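Miranda Bin Handling Kit
Demonstration recording for pick, carry and place work
Made by Tondlow

Home > Recording equipment > Bin handling

Product code: MR-BH
Availability: built to order
Page last revised November 21, 2023

Overview

The Miranda Bin Handling Kit records a robot arm being guided through handling jobs by a person, and stores each attempt as a single episode ready for training. It is meant for teams who already have an arm and a two-finger gripper and want a steady supply of examples of objects going into bins, coming out of bins and moving from one bin to another.

The kit comprises a wrist camera with its bracket, a fixed camera with a clamp arm, a recording unit, a hand controller, a foot pedal and a set of soft blocks. The arm, gripper, bins and racking are not included. Most customers use the bins they already have on site, and we recommend this, as a policy trained on your own containers has less to cope with later.

How an episode is recorded

The operator presses the pedal once to start. The recording unit takes both camera streams, the joint positions, the gripper opening and the controller input, and writes them against one clock. A second press ends the episode. A long press throws it away, which is quicker than marking it as bad and sorting it out in the evening.

After each episode the unit asks for one of two labels, complete or incomplete. Incomplete episodes are kept in a separate folder. Some teams train on them and some do not, so we leave the choice open.

The wrist camera is set so that both fingertips stay in view. A held block then sits low in the view with the target container beyond it, and the operator can line up the drop on the same screen the model will later learn from. 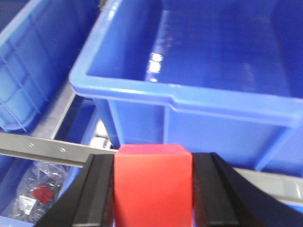
Reader comment, Risurgate: We had our wrist camera mounted further back for the first month and had to bin a lot of footage because the fingers hid whatever we were holding. Moving it forward sorted most of that. I would still like a bracket with a bit of tilt in it.

Reply from Tondlow: A tilting bracket has been available as an option since August. It fits the same two screws. Please write down the angle you settle on and keep to it for the whole dataset, as the recording unit does not sense it.

Choosing the objects

The supplied blocks are plain, soft and brightly coloured. They survive being dropped, squeezed and knocked off a table, and they show up well against most surfaces. Start with these. Once the operators are comfortable and the episodes are coming out at a similar length, bring in your own parts.

Colour needs some thought. A block that stands out from the bin is easy for the operator and easy for the model. If every block in your set stands out, the model may lean on colour alone, so we suggest mixing in some that are nearer to the bin in shade. Change where the block lies between episodes as well. Corners and the strip close to a wall are the places operators avoid when left to themselves, and they are also where picks tend to fail.

Setting up the fixed camera

The clamp arm fits tables, shelf edges and most upright posts. Place the camera low enough to see the side of the container and high enough to see something of what is in it. Both matter: the wrist view gives very little sense of how high the gripper is above a rim, and the fixed view fills that in.

Steel tables are common where this kit is used, and they reflect overhead lighting strongly. Lock the exposure before the first episode. Automatic exposure will drift each time the arm passes under a lamp, and the change shows up in training as noise. Wiping the table down between episodes is not needed. Marks and smears are part of the workplace and the model may as well see them. 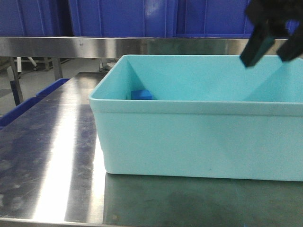

Tudness wrote to ask whether the fixed camera could be left out altogether, as their cell has no spare post and their own tests with the wrist view alone had gone well. It can. The recording unit will run with one camera, and the episode file simply has an empty channel. We would keep the second camera for any job where the gripper has to clear a rim, and Tudness have since fitted one to the table edge.

Working across racks and conveyors

Many jobs involve more than one container, and the containers often stand in rows. The kit does not need them to be in exact positions. It does need the operator to know which bin is the target, so the recording unit shows a short task line at the top of the screen before each episode. Task lines are loaded from a plain text file and can be changed at any time.

Shift the bins a little between sessions. Push one along the rollers, turn another slightly, swap two of them over. People walking past in the background are not a problem for the recording, though you should tell staff that cameras are running and check your own site rules before sharing any footage.

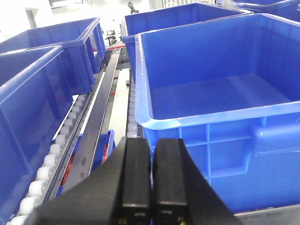 Wrist camera view of two conveyor lines, right finger overlapping the large bin.

Picking from deep bins

Deep bins are the hardest case the kit is sold for. The walls limit how far the arm can lean, and light falls off towards the floor of the bin. Guide the gripper in with the fingers open, pause for a moment above the object, then go down. The pause gives the model a clear view before the fingers close in on either side.

The wrist camera has a fixed focus. Objects between the fingertips will look soft at close range, while the far wall and floor stay sharper. We chose this on purpose, as a refocusing lens changes the picture in mid-approach and the frames either side of the change do not match. If your parts are very small, ask us for the close lens.
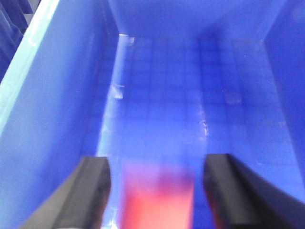
Open fingers either side of a red object, deep blue bin.

How many episodes to plan for

For one object type and one pair of bins, plan on 300 episodes before the first training run. This is enough to show whether the cameras are well placed and whether the operators are working in the same way. For mixed objects and several bins, 2,000 is a more sensible target. We advise against recording them all before training anything — a fault in the set-up is much cheaper to find early.

Share the work between at least two operators. One person's habits come through very strongly in a dataset, particularly in how they approach a corner.

What is in the box

Wrist camera with bracket and cable
Fixed camera with clamp arm and cable
Recording unit with power supply
Hand controller
Foot pedal
Set of soft blocks, assorted colours
Calibration board
Printed set-up guide

Options

Tilting wrist bracket
Close lens for wrist camera
Second fixed camera
Longer cables for arms on a moving base
Spare block set

Requirements

An arm that reports its joint positions over a wired network connection. A two-finger gripper that reports its opening. A computer for training is needed separately; the recording unit stores episodes but does not train on them. Episodes are exported to any drive that plugs into the front of the unit.

Care

Clean the lenses with a dry cloth at the start of each session. Wash the blocks in warm water and let them dry fully before use. Check the bracket screws weekly. If the bracket has moved, run the calibration board again and start a new dataset folder, so that the two camera positions are not mixed.

Warranty and returns

The kit is covered for 3 years. Cables and blocks are treated as wearing parts and are not covered. Returns are accepted on unused kits in their original packing. Built-in options such as the close lens cannot be returned once fitted.

Ordering

Send us the make of your arm and gripper, the inside depth of your deepest bin and a photograph of the work area. We will confirm the bracket type and cable lengths before the order goes through.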